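Zitico, second edition: a thread on what the rules changes do to the end game 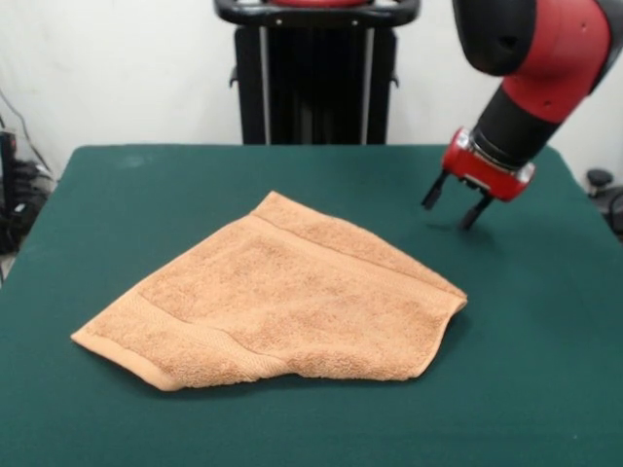 1/ I have now played the second edition of Zitico enough to compare it properly with the first. Short version: the auction is the same, the map is the same, and the scoring is a different game. I will assume you know the original.

2/ For anyone who doesn't: canal-building, two to five players, closed-fist bidding for turn order, then you lay cuts and locks between towns and ship goods along them. Money is points. The old game ended when a player passed 200.

3/ That trigger is gone. The new edition ends when the lock tiles run out, and there are 40 of them whatever the player count. At five players this is brisk. At two it is slow, and the rulebook offers no adjustment.

4/ The effect on bidding is larger than I expected. Under the old rule the leader controlled the clock, so you bid high early to keep them out of first seat. Now anyone holding cheap plots can drain the tiles, and first seat is worth less from mid-game on.

5/ Our winning bids dropped by a third after the second session. The group hadn't discussed it. We had all stopped paying for something with less value.

6/ Pendville. In the first edition it was the town you took if you could not afford anything else. It now touches three routes and pays on through traffic as well as on arrivals. I think it is slightly too good.

7/ I have seen Pendville owned by the winner in most of our four-player games. That is a small sample and we are not a strong group. I would still open the bidding on it higher than the rulebook suggests.

8/ Loans. Before: take as many as you like, repay at the end with a fixed penalty. Now: interest every round, and a limit of 50 outstanding. This removes the old opening where everyone borrowed to the hilt on turn one. I do not miss it.

9/ It does make a bad first auction harder to recover from. If you overpay by ten in round one you will feel it until round four. New players should be told this before they start - I forgot once and the game was over for one of them in half an hour.

10/ The Lodhi variant (named after the northern town, printed on the back page) starts each player with one completed cut. I would use it for every two-player game. It fixes most of the pacing problem from post 3.

11/ Components. The board is a little smaller and the town names are easier to read upside down. Lock tiles are thicker. The money is still paper and still poor. We use poker chips.

12/ The player aid has an error. It says through traffic is paid before upkeep. The rulebook says after, and the worked example on page nine agrees with the rulebook. It matters when you are short, which under the new loan rule is often.

13/ Drustano, the publisher, printed 4000 copies of the first edition and it was out of stock by July of the following year. I do not know the figure for this run. Shops near me have it at full price with no sign of a discount.

14/ Timing: our five-player games now take roughly 90 minutes. Four players, a little longer. Two players without the Lodhi setup went past two hours both times and I would not repeat it.

15/ Should you upgrade? If you play mostly at four or five, yes. If you own the original and play at two, keep it and write the new loan rule on a card. It works with the old map without any other change.

16/ I have not tried the solo rules and probably won't. Next thread will be on opening bids by seat, once I have tidied up the score sheets.

October 31, 2021

Filed under: Board games > Economic > Second editions

31 shares - 4 comments

Comments

lockkeeper_7
Post 12 caught us out as well. We played three games paying traffic first. Scores were close to normal, but one player got away with a loan they should not have had.

tinplate
Disagree on Pendville. It is only strong if the other players let the middle route get built. Block it with a single cut and the income halves.

Meeple Drawer
Does the old expansion map fit the new tiles?

rowan_b
It fits but the thicker tiles slide about on it. We went back to the old ones.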